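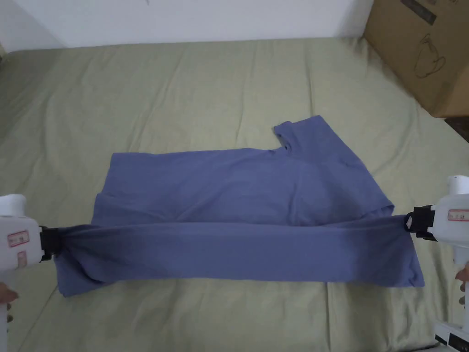
Stretching a T-shirt hem with a pair of hand-held grippers.

Automation at the Geris laundry: staff questions

Last updated 5 January 2024

What is changing?
Geris is adding two folding stations to the finishing room. They will handle plain T-shirts and pillowcases. Everything else will still be folded by hand at the long tables.

What are the hand-held grippers for?
Staff use them to show how a garment is picked up, pulled straight and laid down. You hold one in each hand and work the fabric with the clamp jaws instead of your fingers. The recordings go to Climau, the company supplying the stations.

Do I have to take part in recording?
No. Recording is optional. Sign up on the sheet by the break room if you want to try it. A turn lasts 40 minutes and is paid at your normal hourly rate.

Will I be expected to work as fast as I do by hand?
No. Folding with grippers is slower and your piece count is not tracked during a turn. If a shirt slips or bunches up, lay it out again and carry on.

How many folds are needed?
The target is 3000. We had 336 at the last count.

Will anyone lose their job?
No positions are being cut when the stations start in August. Two people per shift will move from folding to loading and checking. We have not made decisions beyond the end of the year and will post them on this page when we do.

Will my pay change if I move?
Your base rate stays the same. Station operators get an extra 5 percent once they finish training.

Who fixes a station when it stops?
Press the stop button, move your cart clear and call maintenance. Do not reach in to free a garment, even a small one.

Are my face or voice recorded?
Sound is turned off. Hands and forearms may show. If you walk past a recording area and are picked up by mistake, tell us and the clip will be deleted.

My wrists hurt after using the grippers. What should I do?
Stop and tell your shift lead. You can end a turn early and still be paid for all of it.

Who do I ask about something not covered here?
Farhad Farahani in the finishing office, or leave a note in the box outside his door.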